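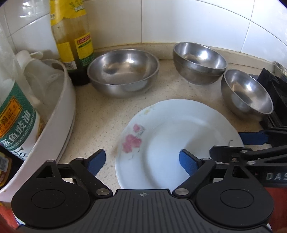 Rallmont, February

I finally got my copy of the new Drallside record, the two-disc one, and I have had it on pretty much every evening since! I'd been good and stayed away from the early leaks, apart from the one single that was everywhere before Christmas, so almost all of it was new to me when I put the first disc on.

If you don't know them, Drallside are a dance act out of Jivbridge who started off making very long, very patient house tracks and have been creeping toward proper songs ever since. Their first album had hardly any singing on it. The second had singing but kept it buried, like somebody humming in the next apartment. On this one the vocals are right up front, and I was nervous about that for maybe half of the opening track. Then the bass comes in under the second verse and I stopped worrying.

My favorite so far is the fourth one, "Ferry Lights," which starts with nothing but a hand clap and a wobbly organ and takes its sweet time getting anywhere. I played it on the bus and missed my stop (a long walk back, uphill, no regrets). The one after it is shorter and a lot meaner, all drum machine and a synth line that sounds like it's being played through a busted speaker. They run together without a gap, so please don't shuffle this album.
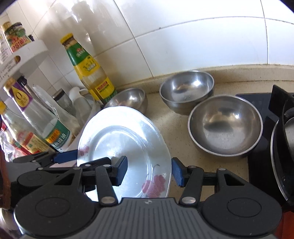
The second disc is a continuous mix of the whole thing plus a few extras, and it was done by Rashidi, the same DJ who used to close out the summer nights down by the water in Jivbridge. I wasn't sure I needed it. Bonus discs usually get one spin from me and then go back in the case for good. But the mix changes the running order completely — the closing ballad turns up in the first ten minutes, sped up, with a big rolling drum part underneath — and some of the songs I'd shrugged at on disc one make a lot more sense in there. "Paper Coat" especially. On its own it's a nice enough tune with a weak chorus. In the mix the chorus barely shows up and you get the great long intro instead.

I do have a couple of gripes. The spoken bit before the seventh track is fun once, and I skip it now. The booklet prints the lyrics in pale gray on silver, and I had to hold it right under the lamp to read any of them. And the guest rapper on "Nine Doors" sounds like he recorded his part over the phone, though a friend of mine thinks it's the best thing on there, so what do I know.

The deluxe set is a numbered run of 1,127 and mine is 928, so I must have gotten in fairly late. The record store on the hill here in Rallmont still had a small stack by the register when I went in, and they were asking 30 dollars for it, or 20 for the single disc. I'd go for the deluxe if you can swing it, just for Rashidi's mix.

They're playing Jivbridge again in the spring and I already have my ticket! I'm hoping for a couple of the old ten-minute numbers in with the new stuff, and I'll write up the set list when I get home. If anyone has seen the new live show already, leave me a comment and tell me whether they play "Ferry Lights" — but don't tell me what they open with.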